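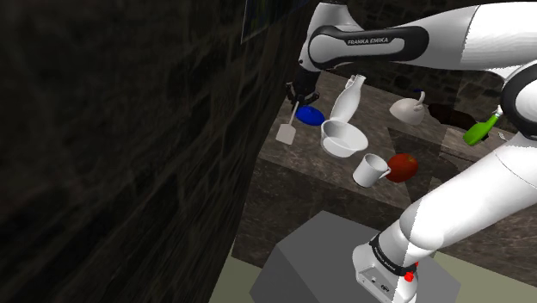 カートリッジを替えた直後に水が白く濁るが、前の版の手順書には待ち時間が書かれていない、とLempi Koivistoから指摘があった。本版では4.2の手順6に通水時間を追加し、白濁に関する注記を設けた。

サイト内検索　キーワードを入力　検索

4.2 カートリッジの交換（Asar アンダーシンク型浄水器）

適用：本体ラベルの型式末尾がKのもの。末尾がRのものは4.3を参照。
改訂日：2026年6月12日

交換時期
積算流量が1,114 Lに達すると、表示部の「交換」が点灯する。点灯後も通水はできるが、除去性能は保証の対象外となる。

用意するもの
・交換用カートリッジ（Winine）
・付属のハウジングレンチ
・受け皿、乾いた布
・食品機械用シリコーングリス

注意
・給湯側の配管には接続しないこと。
・止水栓を閉めずにハウジングを緩めないこと。床への漏水の原因となる。
・グリスに石油系のものを使用しないこと。Oリングが膨潤する。

手順
1. 浄水器の止水栓を時計回りに止まるまで閉める。
2. 浄水用の水栓を開き、流れが止まるまで待つ。水栓は開いたままにしておく。
3. ハウジングの下に受け皿を置く。取り外しの際、内部の残水がこぼれる。
4. レンチをハウジング下部の溝に掛け、反時計回りに緩める。最後は手で支えて下ろし、使用済みカートリッジを抜き取る。
5. 上下2か所のOリングを外し、溝の汚れを布で拭き取る。Oリングにグリスを薄く塗って戻す。傷やつぶれがあれば新品に替える。新しいカートリッジを矢印が上になる向きで差し込み、ハウジングを手で締めたのち、レンチで合いマークの位置まで締める。
6. 止水栓をゆっくり開き、浄水側から7分間通水する。この間の水は飲用しない。
7. 水栓を閉め、ハウジングの継ぎ目を乾いた布で拭く。しばらく置いて再度触れ、布が湿らないことを確認する。
8. 表示部の「リセット」を長押しする。「交換」が消灯し、積算値が0に戻る。

注記1　白濁は配管に入った空気の細かい気泡によるもので、コップに汲んで置くと下から透明になる。置いても透明にならない場合、または黒い粒が続く場合は、手順6を繰り返す。

注記2　合いマークを越えて締めても止水性は上がらない。継ぎ目から漏れるときは増し締めをせず、手順1に戻ってOリングのねじれを確認する。

注記3　リセットを忘れたまま使用した場合、積算値の手動補正は50 L単位で行う（6.1参照）。

長期間使用しない場合
止水栓を閉め、カートリッジを抜いてハウジングを乾燥させる。一度通水したカートリッジは保管して再使用しない。凍結のおそれがある場所では、10月のうちに水抜きを済ませる。

廃棄
カートリッジの外筒はポリプロピレン、ろ材は活性炭と中空糸膜である。区分は自治体の定めに従う。

関連項目
4.1 止水栓と分岐金具の取り付け
4.3 カートリッジの交換（型式末尾R）
5.2 ハウジングからの水漏れ
6.1 積算流量の補正
付録B 交換部品一覧（Kiiskinen 取扱分）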